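# Visit report: Clorkport handling lab, February

Prepared for the Gashi working group on safe practice in manual-guided gripper work. Present from our side: Niloufar Soltani and the author. Hosts: Mitra Heydari (site lead) and Lionel Arnaud (procedures).
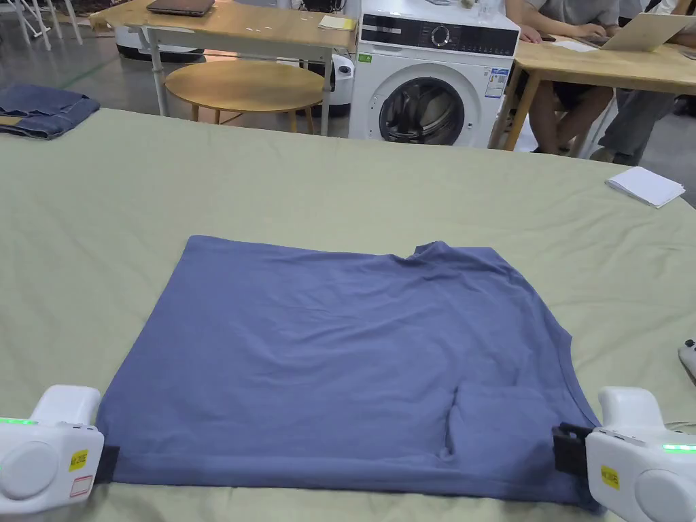

The visit had one purpose: to compare the written rules at Clorkport with our own draft, clause by clause, and to see how far the floor practice follows the paper. The Clorkport rulebook is 14 pages long. Our draft is longer and, in several clauses, less clear.

## Station layout

Clorkport sets up its garment stations in ordinary household surroundings. Clause 2 of the rulebook permits furniture and appliances near the work surface but fixes what may lie on the surface itself: the garment being handled, the next garment, and paper. Garments waiting their turn go at a far corner, folded. At the station we looked at, a pair of folded jeans lay at the upper left corner of the pale green cloth and a small stack of white paper at the upper right, with a blue garment spread out between the grippers.

The cloth is treated as part of the equipment. It has to cover the whole reach of both grippers, and the operator smooths it at the start of each batch. Fine wrinkles are accepted. A ridge high enough to be picked up together with the garment is not. Ms. Soltani asked for a number, and Mr. Arnaud said they had tried one and dropped it, as operators spent more time measuring than folding. We should look at our clause 9 again with this in mind.

## Grip rules

The rules on gripping are short:

- Close both grippers on the fabric before lifting any part of it.
- Grip at corners or hems. Do not grip a button, a zipper or a label.
- Keep the jaws low on approach, without pressing into the cloth.
- If one side slips, open both and start the fold over.

The last rule is the one most often broken, according to Ms. Heydari. Operators tend to rescue the fold with the free gripper. Clorkport does not punish this, but the attempt is marked and kept apart from the clean ones. A batch is 16 attempts. If 4 or more are marked, the batch is repeated by another operator.

We saw opposite lower corners of the blue garment held, one in each gripper, in line with the second rule. Both grippers showed a green light strip. Each also carries a yellow label. Our draft says nothing at all on where labels should go, and it should.

## People near the station

Clause 5 allows seated desk work in the same room. Two people were at a table in the background, with an open laptop. The rule is that seated staff do not reach onto the work surface during an attempt, and that anyone who has to cross behind it says so first. There is no marked distance. Fatemeh Akbari, who reviews incidents for Clorkport, would prefer one – Mr. Arnaud would not. The point is open on their side and we took no position.

## Records

Log sheets are on paper and typed up later. Each sheet carries the operator's initials, the garment type and the rulebook version. The version field was added after Plostum, a partner site, ran for about six weeks on an outdated copy. Ms. Heydari showed us the revised sheet. It fits on one side and could be adopted with only the header changed.

## Points to carry over

1. Replace our clause 9 (surface flatness) with a wording similar to Clorkport's.
2. Add the "open both and start over" rule, with marking of attempts.
3. Add a rulebook version field to the log sheet.
4. Ask Firouzeh Hassanpour whether the Clendia stations can meet the cloth coverage rule with the present tables.

Item 4 needs an answer before the next draft goes out. Mr. Arnaud will send the current rulebook with change marks, and Ms. Soltani will return our comments on clause 5.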